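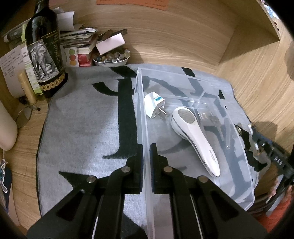

Mercedes Palomino writes that she has tried clear boxes twice now, and both times they turned into junk drawers with see-through sides, so would I please explain what I do differently before she buys any more of them. She also wants to know what on earth belongs in the same box as a lint remover.

Well, Mercedes, I have been meaning to write up the small-box method properly for a long while, and your note finally got me to sit down with a pot of coffee and do it. The short answer to your second question is a plug adapter, at least in my house, and I'll get to why those two keep each other company. The long answer is the rest of this page, so please get comfortable.

## What the small box is for

I keep several clear boxes around the house, but the one I get asked about most is what I call the going-out box. It holds the little things that you want shortly before leaving home, either for the evening or for a week, and that don't have a natural room of their own. A plug adapter isn't kitchen stuff and it isn't office stuff. A lint remover could live with the laundry, I suppose, but I never once wanted mine while doing laundry. I want it when I've already got my coat on and I'm standing by the door under the good light, noticing what the sofa has done to my sleeves.

So the things in the box go together by *when* you reach for them. If you take only one idea away from this page I'd like it to be that one. My old boxes were sorted by what things were (all the electrical bits together, all the sewing bits together) and they filled up and went stale, and I ended up rummaging through a heap of cords for one adapter while a taxi waited outside.

## What you'll need

- One clear plastic box without a lid, or with the lid taken off and put away
- A soft mat or a folded towel to work on
- A dry cloth and a slightly damp one
- An old soft toothbrush
- A few paper labels and a pencil
- A paper bag for the things that are moving out

As for the box, mine are the plain Totell ones from the housewares store in Utstead, and there is nothing special about them. Any straight-sided box will do. Look for one that's shallow enough for your hand to touch the bottom without your wrist going in past the rim. Deep boxes are lovely for sweaters and miserable for adapters.

The mat is worth having even if you think you don't need it. Small metal things skitter across a bare wooden shelf and find the gap at the back, and a bit of carpet or a towel stops all that. It's also much kinder to the plastic, which scratches more easily than you'd expect.

## Step 1: Empty everything out, and leave it out for a while

Tip the old box, drawer or basket out onto the mat. Spread things with the flat of your hand until nothing is lying on top of anything else, then go and do something else for a little while. I know that sounds silly. When I come straight from tipping to sorting, I pick up each thing and remember where I bought it, and then everything has to stay. After a cup of coffee I'm a good deal more sensible.

## Step 2: Ask when you last went looking for it

Pick up each thing and try to remember the last time you went *looking* for it. Finding it by accident while hunting for something else doesn't count.

Make these piles as you go:

1. Looked for it this season, on my way out the door
2. Looked for it, but in some other room
3. Can't remember

The first pile is your going-out box. The second pile gets walked to the rooms it belongs to, right away if you can manage it - I use the paper bag as a sort of delivery sack and do one lap of the house. The third pile goes into an envelope with "June" written on it, and if June comes and the envelope hasn't been opened, I let it go. Busisiwe Du Plessis, who taught me this, is stricter and skips the envelope altogether, but I'm soft about buttons.

## Step 3: Clean the things before the box

People wash the box, admire it, and then drop a fuzzy lint remover straight into it. Do the things first!

**Lint remover.** If yours is the electric kind with a round mesh head, make sure it is switched off, and unplugged or with the batteries out, before you open anything. Empty the fuzz catcher over the trash. On most of them the head twists or pulls off, but please look at your own leaflet, as they do differ. Then go over the mesh from the outside and the inside with the dry toothbrush. Don't rinse the head unless the leaflet says you may, and don't poke at the mesh with a pin. I bent the guard on my old Flulus doing exactly that, and it snagged a perfectly good cardigan the very next time I used it. A wipe down the handle with the damp cloth, a minute with the dry one, and you're done.

**Plug adapters.** Dry cloth only. Wipe the body and the prongs, and look at the prongs while you're at it. If one is loose, bent or discolored, the adapter is finished and shouldn't go back in the box out of sentiment. If it's fine, this is a nice moment to write on a paper label which country you use it for and stick it on the flat side, well away from the prongs. I traveled for years with a mystery adapter that I was sure was for somewhere.

**Small metal bits.** Keys, clips, bag hooks and the like get a rub with the dry cloth. Anything with a tag or a tab on it, leave the tag on. It gives you something to pinch when the thing has slid down into a corner.

## Step 4: Wash the box and let it dry all the way

Warm water, a drop of dish soap, a soft cloth. Skip the scouring side of the sponge, as it will turn a clear box cloudy and then you've lost the whole benefit of being able to see in. If there's a ledge or a lip running along the inside, tip the box and run the cloth along it, for that's where the grit sits. Then stand it upside down on a towel, and don't be in a hurry. Electrical things and damp corners shouldn't meet.

## Step 5: Put things back loosely

Now for the part Mercedes will want, I think, because I suspect this is where her boxes went wrong. Put back far less than will fit. When the first pile is in, you should still see a good stretch of the bottom of the box. My own rule is that I must be able to pick up any one thing without moving another.

Lay long things at a slant. A lint remover lying corner to corner leaves a pocket of space on either side of the handle, and those pockets keep the smaller pieces from wandering. I put the adapter in one of them, and anything really tiny goes in a far corner where I know to look.

I don't use dividers. I tried a set of Schwaiger inserts one winter and spent more time obeying the dividers than finding my things, and the lint remover never did fit any of the slots. If you love dividers, by all means use them, but try a week without them first.

If you have a travel adapter in regular use, let it live here all year and not in the suitcase. I find I lend it to houseguests more often than I take it anywhere myself, and a guest can spot it through the side of a clear box without having to ask.

## Step 6: Choose the shelf

Put the box at about the height of your elbow, near the door you really leave by. Ours is a wooden shelf in the hall, and the mat simply stays there under the box all year round, which keeps it from sliding when somebody grabs something in a rush. Leave a hand's width of space in front, too. If you have to move a vase to get at your box, you'll stop putting things back within the week. Ask me how I know.

Keep it out of strong sun if you can, and if there are little ones or a curious dog in the house, go higher than the elbow.

## Keeping it going

Once a month or so I lift the box down, take out whatever has drifted in (receipts, mostly, and pen caps) and give the fuzz catcher another empty. It takes less time than boiling an egg. The only firm rule is that when something new comes in and you can't see the bottom any longer, something else has to go for a walk around the house in the paper bag.

## A few questions from the last time I mentioned this

**Can I use a lid?** You can, but I'd rather you didn't for this particular box. A lid becomes a shelf for mail, and then you have mail.

**Is it all right to keep batteries in there?** Spare ones I'd keep in their own packaging or a little case, away from anything metal that could touch both ends.

**What if two people share the box?** Get two boxes. We tried sharing, and I'm very fond of my husband, and we have two boxes.

**My box has gone cloudy already. Can it be saved?** If it's only a film from hard water, a wipe with diluted white vinegar followed by a good rinse often does it. If it's scratched, I'm afraid it's scratched, and I would move it to the garage for plant labels and twine and start again with a fresh one in the hall.

Mercedes, do write back when you've had a go, and tell me what ended up in your "June" envelope.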